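马尼克河（Marnik）沿岸口述记录计划
中期进展报告

呈：Illar基金会 社区记忆资助项目
收件人：Adjoa Ankrah女士
报告期：计划启动至六月底

Ankrah女士：

您好。上次您来Gundside的时候，正赶上河边最冷的那一阵，您还说要等天暖了再走一遍那条拖船路。现在路两边的接骨木已经开过花了，草长得齐膝高，走起来和您冬天见到的几乎是两个地方。按照资助协议，我们该在六月底交这份中期报告。我尽量把该说的都说清楚，也请您原谅我写着写着就会拐到别处去，我们这个计划本来就是听人讲话，听久了，自己写东西也成了这副样子。

一、先说做到哪里了

到目前为止，我们完成了18位讲述人的录音，其中大多数人录了不止一次。最长的一位前后谈了四个下午，她年轻时在Pritchard毛纺厂的整经车间做工，后来又去了厂里的食堂，对两个地方的记忆一样清楚，我们舍不得打断她。最短的一位只谈了一顿茶的工夫，他说自己没什么可讲的，可是他讲的那一小段，关于发大水那年怎样把邻居家的钢琴抬上二楼，后来被好几位讲述人分别提起，每个人记得的抬钢琴的人都不一样。我们把几个版本都留着，没有去裁定谁对谁错。

录音的文字整理进度比采录慢，这一点我在春天的电话里跟您提过。整理一小时录音要花去整理员将近一整天，遇到方言重的、几个人抢着说话的，还要更久。目前已经整理完并且请讲述人本人看过的，占全部录音的一半多一点。剩下的部分都有了初稿，只是还没有校对，也还没有拿回去请讲述人过目。我们原来的计划是边录边校，现在看来这个想法太乐观了。讲述人看到自己的话变成白纸黑字，反应常常很大，有人要添，有人要删，有人想把整段重讲一遍。每次登门都要坐下来好好谈，急不得。

申请书里答应过的老照片征集，进展倒比预想的顺利。我们收到的照片、票据、工资袋、教堂郊游的节目单一类的东西，目前登记在册的共有100件。所有物件都是扫描之后当场或者隔天归还，不留原件，这条规矩从第一天就定下来了，也写进了给借出人的收据里。有几户人家起初只肯拿一张出来试试我们，等东西好好地回去了，第二次便捧来了整本相簿。

二、关于采录的方式

您在批复信里问过，为什么我们坚持去讲述人家里或者他们熟悉的地方，不统一请到图书馆的录音间来。录音间我们是试过的。声音确实干净，空调一关，一点杂音也没有，可是人一坐到那里就开始像作证一样说话，句子短，也不看人。后来有一位老先生谈到一半，问能不能去他自己的厨房接着讲，我们就收拾东西跟他去了。从那以后，厨房就成了我们最主要的工作地点。录音里有水壶声，有收音机没关严的声音，有狗，有一段里还有邻居进来借梯子，借完又站着听了好一会儿，最后自己也讲了起来。整理员为此抱怨过，但她也承认，好听的部分差不多都在这些录音里。

从家里录又带出了另一个习惯，就是先喝茶再开机。头一杯茶不录音，只是闲谈，也顺便把同意书一条一条念给讲述人听。第二杯茶的时候才问能不能开始。这样做的好处是，等到机器打开，大家已经说了好一阵话了。坏处也有，最好的故事往往在头一杯茶里就讲掉了，再请人讲一遍，味道就淡了些。我们现在学着在听到好故事苗头的时候，轻轻把话题岔到天气或者膝盖上去，等开了机再绕回来。这个本事还没有练到家。

茶具本身也成了话题。我们没有想到，杯子和碟子会是这样好的引子。一位讲述人说，她母亲的规矩是家里来了客人，杯子和碟子必须成套，不成套宁可不上茶；到了她自己当家的时候，成套的早就打散了，她反倒觉得一桌子颜色各不相同才热闹。另一位在Pritchard食堂洗了多年碗，说厂里的杯子分两种，工头用的和大家用的，洗的时候却全都混在一个水池里，谁也分不出来。像这样的话，若是直接问“请谈谈厂里的等级关系”，是问不出来的。

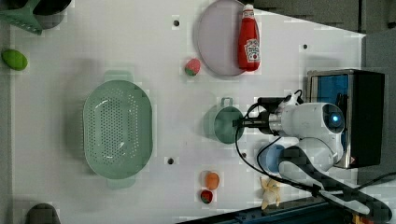 灰绿色带把小杯与浅蓝色圆碟，白色桌面。

因为这个缘故，我们在提纲里专门加了一节，叫作“桌上的东西”，问的都是很小的事：早饭谁先起来做，面包是自己烤还是买，逢年过节桌上添什么，孩子几岁可以喝茶，茶里放不放糖，糖配给的时候怎么办。提纲印出来给讲述人先看，有人说这算什么历史，说完却能讲上半个下午。也有一位女士在提纲背面写满了她外祖母做醋栗酱的步骤，用铅笔写的，字很小，从边上一直绕到角上。我们征得她同意，把这页纸也扫描登记了。

三、讲述人与他们的分布

计划书里把马尼克河沿岸划成了上游、中游和河口三段，希望每一段都有人讲。目前中游也就是Gundside本镇的讲述人最多，这不奇怪，我们办公的地方就在这里，街上碰见了就能约。上游的几个农庄起步晚，春天又赶上产羔，谁也抽不出身，到五月才录到头几位。羊毛从上游的山坡剪下来，用车送到Pritchard去洗、去梳、去纺，这条线在地图上一目了然，但真正把它讲出来的，是上游一位当年赶车的人和Gundside一位当年收毛的人。他们彼此不认识，却都说起同一座桥，都说桥面窄，两车相遇一定要有一方倒回去，也都坚持说倒回去的总是对方。

河口那一段是我们目前最弱的地方。那里的老住户搬走的多，留下来的几家又互相不大来往，单靠介绍信和门缝里塞的单子没有用。我们后来换了办法，在河口的小礼拜堂借了一间屋子，每月开一次下午茶，谁来都行，不录音，只摆几张旧地图。头一回来的人比我们自己的人还少，坐在那里互相添茶，有些尴尬。第二回好一些，有人带了潮汐表来，上面有他父亲用钢笔记的鱼汛。到了第三回，有两位妇人在地图前争起一条小路到底是通到盐场还是通到船坞，争得全屋的人都围了过去。她们俩后来都答应了录音，但要分开录，免得对方插嘴。

还应当向您说明年龄的问题。我们最初担心讲述人都太年长，录不了多少；实际做下来，最该担心的是年纪居中的一辈。他们觉得自己经历的不算旧事，毛纺厂关门的时候他们正当年，许多人至今不大愿意提。厂子关门前后的那几年，在目前的录音里是一块很薄的地方。下半程我们想在这一块多花些工夫，但不会硬求。有一位先生我们拜访了三次，三次都是谈钓鱼，谈得很愉快，第三次送我们到门口的时候他说，关厂的事等到秋天再说吧。我们就等到秋天。

四、材料的保存与使用

录音文件按您那边提供的命名规则保存，一份在我们自己的硬盘上，一份在镇图书馆地方文献室，还有一份由郡档案馆每季度来收。春天有过一次小小的惊吓，地方文献室换机器，我们那一份有一阵子打不开，后来查明只是权限设置没有跟过去，文件一个不少。不过这件事让我们把每月核对一次的做法固定了下来，核对的记录附在季度表里，您那边应当已经收到了第一份。

同意书的事情也想多说几句。我们用的是分层的同意书，讲述人可以选择全部公开、部分公开、若干年后公开，或者只留给家里人听。起先我们以为大家会嫌麻烦，实际上讲述人对这张表看得很认真，有的还要留下来和儿女商量。选择暂不公开的比我们估计的多，而且往往并不是什么惊天动地的事。有一段是讲两姐妹为一条围巾多年不说话，讲的人说，妹妹还在，等她也不在了再放出来吧。我们把这些段落单独存放，目录里只写时长，不写内容。

到了报告期末，可以公开使用的材料已经够办一个小展览了。原先想的是在图书馆门厅摆几块展板，后来镇上的面包房主动说，愿意把靠窗的一面墙借给我们。这面墙每天早上排队买面包的人都看得见，比图书馆门厅的人流大得多。展板的文字全部取自录音原话，不加解说，只注明讲述人愿意用的称呼。有人用全名，有人只肯用“桥头那家的老二”。目前定下来的展板是7块，文字已经排好，照片还在挑。我个人很想把那张教堂郊游的合影放得大些，可是照片里有几位至今叫不出名字，我们打算在旁边挂一支铅笔，请认得的人写上去。

五、遇到的困难

困难不必瞒您。头一件是人手。整理员原定两位，其中一位在三月接了外地的全职工作，走得很体面，把手上的稿子都交接清楚了才走，但空出来的位置到五月中才补上。文字整理落后，多半是这个原因。新来的同事是Gundside本地人，听方言不费力，听到自己不认识的词会打电话去问祖母，速度已经渐渐追上来了。

第二件是交通。去上游的班车减了班，早上一趟，傍晚一趟，错过了就得住下。有两次我们真的住下了，农庄的人很热情，晚饭后讲的话比白天正式录的还多，可是总不能每次都这样打扰人家。租车的费用超出了原来的预算，我们从展览印刷的那一项里暂时挪了一部分，面包房那面墙不收钱，刚好腾得出来。这笔调整我在财务附表里做了标注，还请您过目，如果需要另外写一份说明，我随时可以补。

第三件说起来有些难为情，是我们自己听得不够仔细。三月里重听早期的录音，发现有好几处讲述人分明停下来等着我们追问，我们却急着去问提纲上的下一条。有一处，讲述人说“后来就没有再去那里唱歌了”，停了很长时间，我们问的却是食堂几点开饭。这次重听之后，我们每个月抽一个上午，大家坐在一起听一段自己的录音，专挑听漏的地方听。滋味不好受，但是很有用。那位唱歌的讲述人我们又去拜访了，她已经不记得当时说过这句话，不过她把当年唱的那首歌哼了两段给我们听。

六、一些没有列在目标里的收获

申请书里的指标我都对应着写进附表了，这里想说几样表格里放不下的。

一样是词语。整理员在做文字稿的时候，顺手记了一本小册子，凡是词典上查不到、只有河边这一带才说的词都抄在里面，注上是谁说的、在什么话里说的。纺织厂的词最多，同一个零件，上午班和下午班叫法竟然不同。也有许多是说天气和河水的，河水涨而不浑是一个词，浑而不涨又是另一个词。镇上小学的一位老师看见了这本册子，想借去给高年级的孩子用。我们和讲述人商量过，大家都很高兴，有一位还问能不能亲自到学校去教孩子们发音，说孩子们光看字一定念错。

另一样是讲述人之间的来往。我们本来没有打算办聚会，可是到了四月，不断有人问，那个讲钢琴的是谁，那个在洗毛池边上做过的是不是我认得的某某。于是在征得各人同意以后，我们在Pritchard旧厂的门房里摆了一次茶。门房如今归镇上管，窗子小，炉子倒还好用。来的人里有两位是同一个车间的，几十年没有见过面，见了面头一句话是问对方当年借走的剪刀还在不在。剪刀还在，据说下一回会带来。

还有一样是孩子。讲述人的孙辈常常在录音的时候跑进跑出，起初我们怕吵，请大人把他们带开。后来有一个小姑娘坐在桌子底下听完了整整一段，钻出来问她祖父，你那个时候为什么不告诉厂里你会画画。这个问题我们谁也没有想到要问。祖父想了很久才回答，回答的内容他选择只留给家里人，所以这里不能转述了。现在如果孩子愿意留下来听，我们就让他们听。

七、下半程的打算

接下来的7个月，我们想这样安排。夏天以校对和回访为主，把积压的文字稿逐份送到讲述人手里，趁天气好、路好走，先送上游，再送河口。面包房的展览定在初秋，等度假的人都回来了再开，展期先定一个月，如果老板不嫌我们占地方，也许可以延长。秋天重点补录关厂前后的那几年，同时把河口的下午茶继续开下去，那里的人刚刚熟起来，断了可惜。入冬以后不再采录新的讲述人，专心做目录、索引和那本词语册子，争取在结项之前把全部材料移交给郡档案馆，并且给每一位讲述人家里送去一份他们自己的录音和文字稿。

有一件事想请您那边考虑。申请的时候我们没有为讲述人的家属复制材料留出费用，当时以为一人一份就够了。现在不少讲述人儿女分散在各地，都想要一份，有的还希望是能拿在手里的纸本。费用不大，但确实不在预算里。如果Illar基金会允许我们把印刷项下的结余转作此用，我们会非常感激；如果不方便，我们就先保证每户一份，其余的再另想办法。

另外，河口那边的礼拜堂秋天要修屋顶，下午茶得换地方。我们看中了渡口边的旧售票处，屋子不大，但窗外就是河，讲到哪里手一指就能看见。租用的事正在谈，谈妥了会在下一份季度表里写明。

最后还是要谢谢您。春天您寄来的那套关于访谈伦理的小册子，我们拆成单页传着看，边上已经写满了各人的批注，恐怕不能原样还给您了。您若是夏天能抽空过来，请提前告诉我们一声，上游那位赶车的老先生一直记着您问过他马的名字，他说上次一时想不起来，现在想起来了，一定要当面讲给您听。班车的时刻我附在信后，早上那趟比较稳妥，傍晚那趟常常要等。

此致
敬礼

马尼克河沿岸口述记录计划
Gundside办公室

附件：财务附表；指标对照表；录音核对记录；上游班车时刻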